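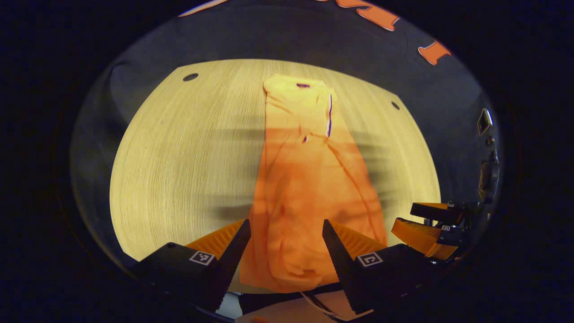

Textile Care and Storage, Unit 4
Folding knitted tops: the lengthwise strip and what follows from it
Handout to accompany the practical session. Tutor: Aniela Sobczak

1. Scope

These notes cover T-shirts and polo shirts in jersey or piqué knit. Woven shirts with a full button front are dealt with in Unit 5 and follow a different order of work. Sweatshirts and anything with a hood are left out, as the bulk at the neck changes the widths.

Read sections 2 to 4 before the session. Section 6 is needed for the written task.

2. Terms

Body: the front and back panels together, from shoulder to hem.
Strip: the garment after the sides have been brought in and before any crosswise fold has been made.
Packet: the finished fold.
Placket: the short opening below the collar of a polo shirt, with its facing and buttons.
Neck end and hem end: the two ends of the strip. These words are used in place of "top" and "bottom", which change meaning when the garment is turned round on the table.
Lead edge: the edge that is picked up and carried over in a crosswise fold.
Set: the tendency of a knit to keep a crease once it has been left under weight.

3. Making the strip

3.1 Lay the garment face down with the neck end away from you. Smooth from the centre line outwards with the flat of the hand. Do not pull at the hem. Jersey stretches more across the width than along the length, and a hem that has been pulled will spring back unevenly after the fold is made.

3.2 Fold one side in towards the centre line. The fold should start at the shoulder, midway between the neck seam and the sleeve seam, and run parallel to the centre line down to the hem.

3.3 Turn the sleeve back on itself so that it lies within the width of the strip. A short sleeve needs one turn. A long sleeve is laid down the length of the strip and must stop short of the hem.

3.4 Repeat for the other side.

3.5 Check the width at the neck end and at the hem end. Many tops are cut wider at the hem and the strip will flare. A small flare is acceptable. If it is large, reopen the second side and move the fold in at the hem only.

There is a quicker version in which the garment is simply halved down the centre line, sleeve to sleeve. It gives a strip with one thick edge and one thin edge, and the packet leans when stacked. On a polo shirt it also puts a crease close to the placket. It is permitted for garments going straight into a bag or drawer, but should not be used for shelf work.

4. Crosswise folds

4.1 For a shelf packet, bring the hem end up to a point just below the collar, then fold once more and turn the packet over. The collar should be uppermost and facing the front of the shelf.

4.2 For a drawer packet, fold the strip in half and then in thirds. The packet should stand on its edge without support. If it falls open, the last fold is too loose or the strip was too wide.

4.3 Hold the lead edge at both corners. A single grip in the middle lets the corners drop, and they arrive late and out of line.

4.4 Smooth after each fold. Diagonal creases in the strip usually show that one layer has shifted against another. They cannot be pressed out by hand once the packet is closed, so open it back to the strip and start from there.

5. Collars and labels

A ribbed T-shirt neck lies flat without help. A polo collar should be turned down and the placket buttoned before step 3.1. Labels stitched inside the neckline should be left lying flat against the back of the neck. A label trapped in a fold prints through light jersey after a few weeks of storage.

Contrast trim on the placket is a useful guide when checking that the front is straight. Use it for the final check only. Trim is not always sewn true to the centre line.

6. Shelf figures for the written task

Use the Hilcombe store room as the case. The clear depth of each shelf is 400 mm. Packets are to be 40 mm thick at most when uncompressed. The stock list has 154 tops, all adult sizes. Work out the number of stacks for a stack height of your own choosing, and state the clearance you have left above the top packet. Show the working.

Marks are given for stating how thickness was measured. Arif Akanda's sheet from last year, in the Unit 4 folder, measures at the collar and at the folded edge, and the two readings differ. Say which you have used.

7. Practical session

Work in pairs, one folding and one recording. Each person folds the same garment by the method in section 3 and then by the halved method, and records the width at both ends of each strip. Change over after that.

Bring one T-shirt and one polo shirt, washed and fully dry. Rulers are in the cupboard. Record sheets go to Reto Hauser before you leave, with both names on them.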